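Skula: a list of college courses older adults can take for free or at a reduced price

README, please read before using the list

Hello, and thank you for stopping by. Skula is a plain table of colleges that let older residents sit in on classes, or take them for credit, without paying full tuition. It began as a page of notes I kept for my mother, who wanted to study Italian again after she retired and was sent from one office to another until she nearly gave up. I typed up what we learned on the phone, a neighbor asked for a copy, then her sister did, and after a while it made more sense to put the whole thing where people could get at it themselves.

What is in the folder

colleges.csv - the main table, one row per program
terms.csv - the words each college uses, with a short meaning in everyday English
changes.txt - what I fixed and when, newest at the top
letters/ - sample letters you can copy when you write to a registrar

The main table holds 500 rows. A college with two separate programs (say, one for auditing and one for credit) gets two rows, so please don't count rows and call that the number of colleges. I have seen that done and it makes the list look bigger than it is.

Columns in colleges.csv

name - the college, spelled the way it spells itself
town - where the classes meet, which may be different from the mailing address
min_age - the youngest age that qualifies
residency - how long you must have lived in the area, in months. Many rows say 12 here.
audit_or_credit - one word, either audit or credit
max_units - the most units you may take in a term. If a college says 8, that is 8 including labs.
fees_left - what you still pay once tuition is waived, such as parking, a student card or lab supplies
seat_rule - whether you may sign up with everybody else or have to wait for leftover seats
checked - the month I last confirmed the row
notes - everything that wouldn't fit anywhere else, and I'm afraid I do go on in this one

A blank cell means I don't know. It does not mean zero, and it does not mean no. Please be especially careful with fees_left, where a blank has fooled people into thinking a class was entirely free, and then a bill came in the mail!

How the rows are gathered

I read the college catalog first, then I call or write to confirm. When the catalog and the person on the phone disagree (this happens more than you would think), I go with whatever I can get in writing and put the other version in notes. The long-established programs, like the one at Grimville, hardly change from one year to the next. Newer ones move around quite a bit. The Ploltasness evening program has changed its age limit twice while I've been keeping track, and the Purba campus moved its sign-up day to a Wednesday, so that row has a longer note than most.

I go through the whole table every October, when the spring catalogs start to appear. Corrections sent at other times go in as soon as I can manage.

Things the list can't tell you

It can't tell you whether a particular class will have room. Leftover-seat programs usually won't let you register until the first week of the term, and popular classes fill up. Languages and drawing go quickly, while history and the technical subjects are often easier to get into. It also says nothing about financial aid, which has its own rules and which I don't understand well enough to advise anyone on.

Using and sharing

Copy it, print it, pin it up at the library, put it in your newsletter. I only ask that you keep the checked column with the rest, so readers can see how fresh each row is. If you find a mistake, send me the name of the college, the column that's wrong and where you found the right answer. A link to the catalog page is perfect, and a photo of the printed page will do nicely too. 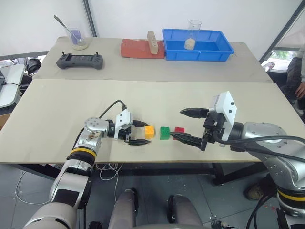
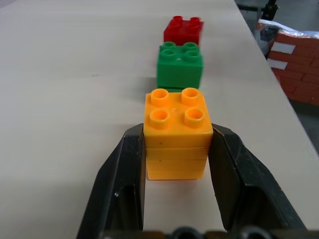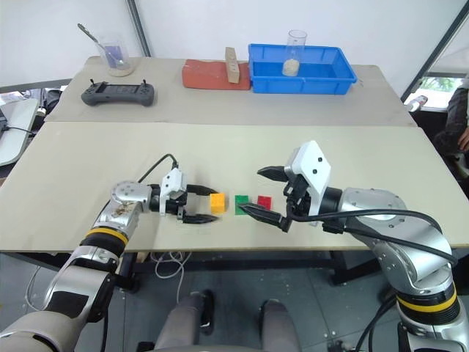
Toy building blocks on a pale tabletop (first two pictures)

Debora Negri

A few last notes on opening the files. The tables are saved as ordinary comma-separated text and should open in any spreadsheet program. If the accented letters in a name come out as odd symbols, choose UTF-8 when the program asks about encoding. Save your own copy under a new name before you start sorting - I once sorted a single column by itself and spent a whole weekend putting the ages back beside the right colleges.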